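Skript zur Übung »Licht und Oberfläche«, Teil 2
Kurs Grundlagen der Raumgestaltung, Ziltis

So, weiter geht's mit den hellen Flächen. Letztes Mal hatte ich euch ja mit den Grautönen allein gelassen, und die Abgaben waren — sagen wir — sehr verschieden. Deshalb hole ich noch mal aus.

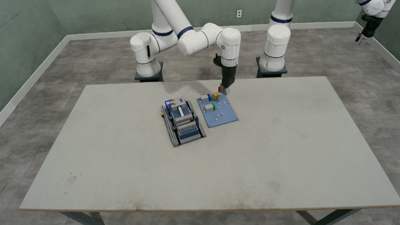

Zweimal blassgraue Tischplatte, hinten wirkt sie schmaler als vorn. 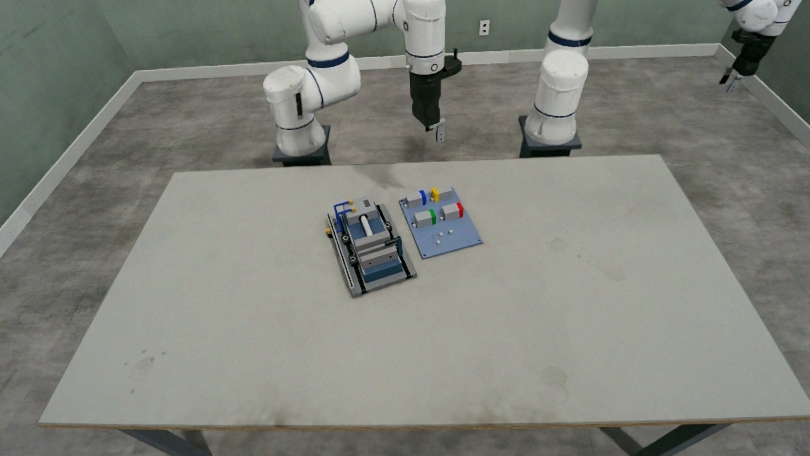 Was wir »hellgrau« nennen, hängt fast immer vom Nachbarn ab. Legt ein graues Kärtchen auf rotes Papier und wartet kurz: Es kippt ins Grünliche. Das ist der Simultankontrast, und ich falle nach all den Jahren immer noch darauf herein (zuletzt beim Streichen meiner eigenen Küche!).

Zum Reflexionsgrad: Er sagt, wie viel vom auftreffenden Licht eine Fläche zurückwirft. Ein Anstrich mit 40 Prozent kommt vielen schon recht hell vor, ist aber von Weiß weit entfernt. In der Übung Mengal hatten wir eine Wand mit 53 Prozent, und die meisten haben sie deutlich höher geschätzt. Schätzt bitte trotzdem immer zuerst und messt dann.

Matt oder glänzend ist eine eigene Frage. Eine matte Fläche streut das Licht in alle Richtungen, eine glänzende spiegelt die Lampe, und dann sitzt man am Schreibtisch und schaut in einen weißen Fleck. Für Arbeitsplätze nehme ich fast immer matt.

Aufgabe bis zum nächsten Termin: Sucht euch eine Fläche zu Hause und notiert ihre Farbe morgens, mittags und abends bei Kunstlicht. Eine Seite reicht. Wer mag, nimmt dazu das Arbeitsblatt Timlow, da sind auf Seite 14 die Graustufen abgedruckt — bitte nicht selbst kopieren, die Kopien werden immer zu dunkel.

Kommentare

Das mit dem roten Papier klappt bei mir auch mit Orange, dann wird es eher bläulich.

Auf Seite 14 ist bei mir nur die Tabelle, die Graustufen kommen eine Seite später?

Danke, jetzt hab ich den Unterschied zwischen hell und glänzend endlich kapiert!

Kontakt | © Kursmaterial Ziltis | Nach oben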